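Ticket 1319 — Flondton Robotics Club, bun station
Opened 06/05/2026
Status: open, waiting on Norer

Left arm faults during the lid step. Controller log gives error 3803, joint torque limit, at the start of the lift. Happened on 3 runs in a row. Right arm is fine.

Tried so far:
Power cycled both arms. No change.
Reloaded the Gerico driver. No change.
Re-ran gripper calibration on the left side. Error came back on the next run.
Swapped the left and right signal cables at the controller. Fault stayed with the left arm, so we are ruling out the cable.

Dantas replied that 3803 can also come from a bad payload setting. Ours was still at the default. Changed it, have not retested.

Next test is the lid step by itself at half speed, then the bun transfer if the lift goes through. Start pose is both grippers open, the left one just over the glass lid and the right one by the front edge of the plate. The lid starts flat on the table to the left of the steamer, with four buns in the basket and the plate empty. Please don't move the plate — the transfer points are saved to that spot. 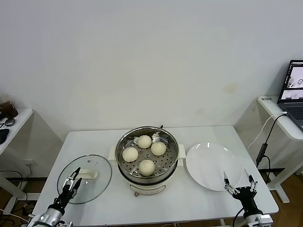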